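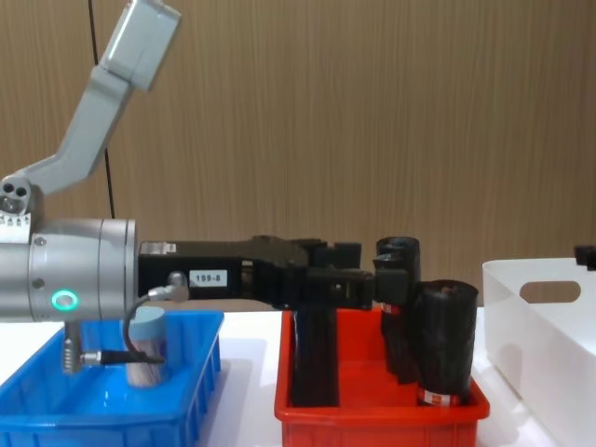 Kakura Sortierschalen aus Kunststoff

Offene Schalen für Werkbank, Packtisch und Lager. Die Serie Kakura ist für Kleinteile, Rollenware und angefangenes Material gedacht, das griffbereit bleiben soll.

Farben: Rot, Blau
Material: Polypropylen, durchgefärbt
Ausführung: offen, ohne Deckel
Verpackungseinheit: 3 Stück einer Farbe
Artikelnummer: 1539

Beschreibung

Die blaue Schale ist flach und hat außen gerippte Wände mit senkrechten Stegen. An den Stegen lässt sie sich auch mit Handschuhen gut fassen. Die rote Schale nimmt stehende Rollen auf, zum Beispiel Klebeband, Folie oder Beutel auf Rolle. Hohe Rollen ragen über den Rand hinaus und lassen sich von oben entnehmen.

Viele Kunden trennen nach Farbe: Rot für Ware in Arbeit, Blau für Fertiges oder Rückläufer. Gemischte Verpackungseinheiten sind ab einer Bestellmenge von 30 Stück möglich. Bitte die gewünschte Aufteilung im Bemerkungsfeld angeben.

Reinigung

Mit lauwarmem Wasser und mildem Spülmittel auswischen. Klebereste von Etiketten lassen sich mit Isopropanol entfernen. Keine Scheuermittel verwenden, die Oberfläche wird sonst matt. Nicht für den direkten Kontakt mit Lebensmitteln vorgesehen.

Zubehör

Etikettenhalter Fosulow, zum Aufstecken, Beutel mit 100 Stück
Antirutschmatte Mohamedi, schwarz, zuschneidbar
Einlegeboden für Rollenware, nur für die rote Schale

Lieferung

Versand ab Lager Fallorham. Einzelne Schalen werden nicht abgegeben. Bei Beschädigungen durch den Transport bitte den Karton aufbewahren und den Schaden vor der Rücksendung melden.

Fragen zu Mengenpreisen und Sonderfarben beantwortet Chiyo Ueda im Innendienst. Sonderfarben werden nur auf Bestellung gefertigt und sind vom Umtausch ausgeschlossen.

Stand der Angaben: 28. Juni 2019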